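Annapurna Kandasamy
Okay, a few posts on the Stokby harbor plan, because so many of you wrote to me after Wednesday and I can't answer everyone one by one (I wish I could!)

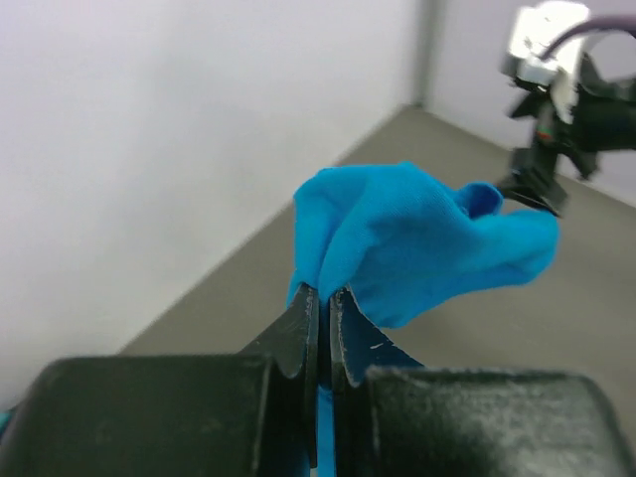 Blue cloth between two gripper fingers.

The short version: the old freight yard in Stanport gets cleared, the tram line is extended out to Stokby, and 2000 apartments go up along the water. I've been hoping for that tram since I moved here, so yes, I'm pretty happy.

What I'm less sure of is the parking. The drawings show 1000 spaces right by the ferry dock – the sunniest, prettiest corner of the whole site! Cristóbal Garrido asked about moving them inland and was told it would be "looked at" in April.

Also, the 79 bus. It's the only direct ride from Grilville, and I couldn't find it anywhere on the new map. If you use it, please write in and say so, even two lines will do.

Vimala Venkataraman asked if the market hall stays. Yes! It gets a new roof, and the fish stalls move to the north side.

Comments go to the planning desk, and you need to put file number 2208 in the subject line. I forgot mine the first time and had to send it all again.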